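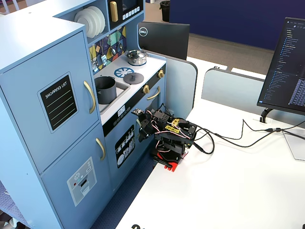 Hausarbeit Mary Rowlandson – wer spricht da eigentlich?

Dresov
Hallo zusammen, brauche kurz Hilfe, Montag muss die Gliederung raus. Thema ist Rowlandson, Captivity Narrative von 1682, Seminar bei Tennant. Meine These bisher: Der Text hat zwei Stimmen, einmal die Frau, die friert und hungert und ihr Kind verliert, und dann die Pfarrersfrau, die alles mit Bibelstellen zudeckt. Und die zweite Stimme kommt von außen, also von Increase Mather oder wer auch immer da redigiert hat. Kann man das so schreiben? Textteil soll 2.000 Wörter haben, bin bei 3.558. Kürzen muss ich also sowieso.

Darker
Kann man schreiben, ist aber dünn. Dass Mather das Vorwort geschrieben hat wird meist angenommen, unterschrieben ist es mit "Ter Amicam". Für Eingriffe in den eigentlichen Text hast du keinen Beleg. Kein Manuskript erhalten, soweit ich weis.

Drummond
Seh ich anders. Zwei Stimmen ist doch gut belegt in der Forschung, da gibts ganze Aufsätze zu. Empirische vs. rhetorische Erzählung usw. Würd ich auf jeden Fall lassen.

Darker
Zwei Stimmen ja. Zwei VERFASSER nein. Das ist nicht dasselbe und genau da zieht dir Tennant die Punkte ab.

Dresov
ok aber die Psalmstellen wirken teilweise echt reingeklebt. Mitten im Marsch, Schnee, Wunde an der Seite, und dann zack Bibelzitat. Wer denkt denn in so ner Lage in Zitaten

Damell
Leute im 17. Jh. in Massachusetts. Die hat ihr Leben lang Predigten gehört, mehrmals die Woche, Mann war Pfarrer. Das IST wie sie denkt. Außerdem kriegt sie im Text ja eine Bibel, von einem der Indianer, nach dem Überfall auf Medfield. Steht im Third Remove. Lies die Stelle nochmal.

Drummond
Trotzdem, gegen Ende wird der Ton deutlich anders. Die Liste mit den Fügungen Gottes vor der Rückkehr, die liest sich wie aus ner Predigt abgeschrieben. Da würd ich schon fragen, wer die Feder geführt hat.

Damell
Fragen ja. Beantworten kannst dus nicht.

Drummond
Muss man ja auch nicht, ist ne Proseminararbeit

Darker
Naja. "Muss man nicht" ist halt kein Argument. Ich hatte bei ihm ne Arbeit zu Bradstreet, da stand am Rand dreimal "Beleg?" und sonst nix. 2,7.

eilidh_l
Misch mich mal ein, hab das Seminar letztes Jahr gemacht. Tipp: nimm EINE Stelle und mach die richtig. Ich hatte die Schlussseiten, wo sie nachts nicht schlafen kann. "I can remember the time, when I used to sleep quietly without workings in my thoughts". Da hast du beides in einem Absatz, Trauma und Vorsehung, und kein Mensch braucht Mather dafür. Das Vorwort in eine Fußnote und fertig.

Dresov
hm ja das wär kürzer. Dann fliegt aber mein ganzes Kapitel zum Vorwort raus, das sind 588 Wörter :(

eilidh_l
Raus damit. Bist immer noch drüber.

Drummond
Vorwort würde ich NICHT rausschmeißen. Da steht doch, warum eine Frau überhaupt veröffentlichen darf, also dass man ihr das nicht als Unbescheidenheit auslegen soll. Das ist der Rahmen, unter dem alle den Text damals gelesen haben. Ohne Vorwort ist die Arbeit halb.

Damell
Da geb ich Drummond mal recht. Aber ein Absatz reicht. Nicht als Beweis für fremde Eingriffe, sondern als Leseanweisung ans Publikum.

Darker
damit kann ich leben

Dresov
Noch ne Frage, welche Ausgabe zitiert ihr? Hab eine aus dem Netz mit modernisierter Rechtschreibung, in der Bib steht eine andere und die Titel sind auch verschieden. Einmal "The Sovereignty and Goodness of God" und einmal "A True History of the Captivity and Restoration". Sind das zwei Texte??

Darker
Ein Text. Das erste ist Neuengland, das zweite der Londoner Druck, beide 1682. Von der allerersten Bostoner Auflage gibts nur noch ein paar Blätter. Nimm die kommentierte aus der Bib, die Netzversion bloß zum Suchen. Und zitier nach Removes PLUS Seite, sonst meckert er.

eilidh_l
+1 zu Removes. Meine Seite 68 war in der anderen Ausgabe was völlig anderes, hat er mir angestrichen

Dresov
Gut, neuer Stand:
1 Einleitung, Vorwort als Leseanweisung (kurz)
2 Third Remove, Bibel
3 Schlafstelle am Ende
4 Schluss
These: zwei Redeweisen, eine Erzählerin, und die Spannung wird am Schluss nicht aufgelöst. Besser?

Damell
Viel besser. Bei 3 aufpassen, sie sagt ja schon, dass die Prüfung gut für sie war. "Nicht aufgelöst" musst du also zeigen.

Drummond
Find die alte These immer noch spannender aber gut. Viel Erfolg Montag

Dresov
danke euch!! Schreib wenn ich Feedback hab. Weiß wer ob Tennant Fußnoten mitzählt bei den Wörtern?

eilidh_l
Bei mir nicht. Frag lieber nach, glaub das ändert er jedes Semster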